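The Open Day at Trulitz

I only went because of the sandwiches. I want that on the record before I get into any of the rest, because my sister has been telling people I went for the culture.

The Trulitz building sits on the far side of the canal, past the carpet place, and once a year in October they open it up and let the neighborhood wander around. You get a sticker with your name on it. Mine said LEN, although my name is Glen, and I wore it all afternoon without a word (you have to pick your battles, and I was saving mine).

There were 200 of us signed up for the two o'clock tour, and they split us into groups by the color of the dot on our stickers. I was green. Green went upstairs first, past a long corridor of framed patents, and ended up in a room with pale gray walls and a white table, where a woman called Hiba Azar was waiting for us with a microphone she didn't need.

"This is Alcantara," she said, and put her hand on the table, and for a second I thought she meant the table.

She meant the arm. It came down from above like something you'd see at the dentist, all black, and it was sorting out the groceries. I don't know what I'd been expecting. Sparks, maybe! My nephew had told me there'd be one that did backflips. But I found a spot by the rope, between a man eating grapes out of his coat pocket and a girl who couldn't have been more than six, and I watched the thing hover over those baskets, and I swear I stopped breathing.

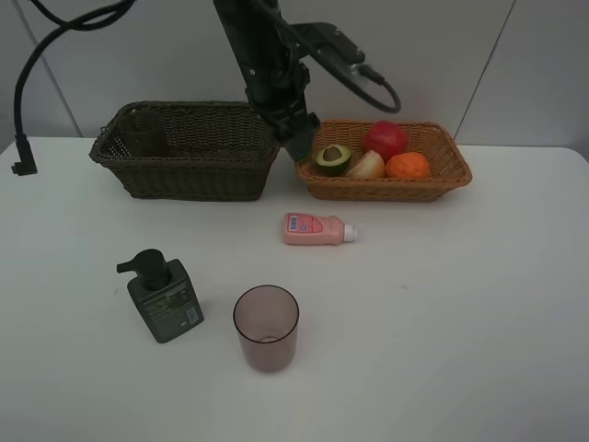
Alcantara considers the avocado.

You know how it is when somebody else is parallel parking? It was like that. The whole room leaned. The girl next to me had her fists up under her chin, and the man with the grapes had quit chewing.

"Go on," I said. Out loud. To a robot.

Hiba Azar heard me and smiled. She said people talked to it all the time, and that the engineers downstairs were the worst for it. She told us the software was named Sketolora and the arm was named Alcantara, and that when something went wrong the two teams each blamed the other name. She'd been on the project for 170 weeks. I tried to turn that into years in my head and missed the next thing she said, which must have been good, as everybody laughed.

Now, I should explain that I packed groceries for a living once. I was nineteen, it was a store called Triltolier over on the avenue, and I was terrible at it. I put a melon on a woman's eggs. I put bleach in with the bread — wrapped, but still. The manager used to stand behind me with his arms folded, and the more he stood there, the worse I got, until one evening in my second month I just took off the apron, hung it on a cart and walked home in the rain. I hadn't thought of that apron in years. And there I was, an old man with the wrong name on his chest, standing behind somebody with my arms folded.

So I unfolded them. I stuck my hands in my pockets and looked at the ceiling for a bit, to give it some room.

When I looked back there was a screen on, over by the window, showing what the arm saw from down at its own fingers. I moved along the rope to get a better look. And oh, I liked that! Everything was huge and close and a little smeared, the way the world must look to a bee. The orange filled half of it, with a black finger on either side. 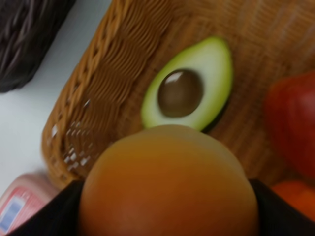 Does it know it's an orange, the girl wanted to know, or does it only know it's round?

Hiba Azar crouched down to answer her, microphone and all. She said that was the best question she'd had since breakfast, and that she'd give a different answer depending on which of her colleagues was listening. Then she gave both answers. I followed the first one.

"I think it knows," the girl told me afterward, in confidence.

"I think so too," I said.

They called green dots for the next room after that, and everyone shuffled out toward the laser thing. I hung back. I pretended to be doing up my shoe, which has no laces, and when the doorway was clear I leaned over the rope as far as my back would let me.

"Take your time," I told it. "The eggs can wait."

Then I went down and found the sandwiches. Egg salad, mostly. I had two, and put a third in my pocket for my sister.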